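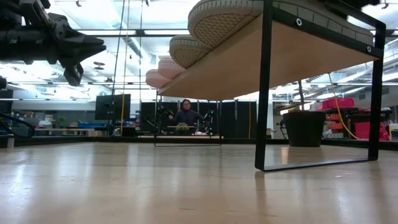
The shoe rack, seen from low down.

Home Journal Garden Letters About

4 min read

August, a little after six in the morning

Couldn't sleep past five so I've been sitting on the back step with coffee, listening to the neighbor's sprinklers and thinking about my knees. Yesterday was the long one. Groretville to the old quarry and back by the ridge, which I have been talking about since spring and which I kept finding very good reasons to put off (rain, cousin's wedding, that weird week with my tooth). Well, it's done! And I can barely get down the stairs.

Delyth picked me up in the dark with the car already smelling of egg sandwiches. She drives with the window cracked no matter what, so by the time we reached the trailhead I had one frozen ear and one regular one. Teodoro was there ahead of us, stretching against the fence like he was trying to push it over. He'd printed the map. Three copies, one for each of us, and he wanted us all to hold ours at once while he went over the route. I folded mine into my back pocket and sat on it for the rest of the day.

The first part is all farm road and I'll be straight, it's dull. You walk along the Dultlow ditch with corn on one side and more corn on the other, and the only thing that happened was a dog who came out to walk with us for a while and then went home. But after the second gate it starts to climb and then you get the pines, and that smell when the sun first gets into them – I wanted to put it in a jar. Delyth stopped talking for the first time since the car. I'd say we had a good half hour of just boots and breathing.

My boots, by the way. I wore the new ones. I know, I know, I had the old ones in my hand at four in the morning and I put them back because the left sole is peeling at the toe. The new pair was fine going up. Coming down, my big toes were hitting the front with every step and I was saying a word every step too. Teodoro says I should lace them differently, with a kind of extra knot at the ankle, and he got down on the path and did one for me right there, and it did help some. I'm going to practice it today if I can bend that far.

Lunch was at the quarry. The water's lower than when I was a kid and you can see a whole shelf of rock I used to jump from, or that's how I remember it. My brother says I never jumped, I only stood there. We ate the sandwiches and a bag of plums, and Delyth told the long version of what happened at her job with the parking lot. I'd only ever heard the short version. The long one has a tow truck in it and two apologies, and I laughed so hard I had to lie down on the gravel.

Then the ridge. I'd been scared of the ridge all month and it was lovely, wide enough for a wagon, with wind the whole way. You can see clear to the Grolline water tower. Teodoro wanted to add the loop out to Lorente and Delyth gave him a look, so that was the end of that.

What got me was the last hour, which was flat and ought to have been easy. My hips quit. I got quiet and kind of snappy about a wrong turn that wasn't even wrong. I should text them both about that later. Delyth handed me a peppermint without saying anything and walked next to me until the cars.

Home, bath, cold spaghetti out of the pot, asleep before it was really dark.

Things for today: call Mom back. Find the good blister stuff. Water the beans before it gets hot – the ones by the fence looked sad when I got in. Teodoro is already asking about September and I haven't answered. I want to say yes, I just want to be able to get off this step first.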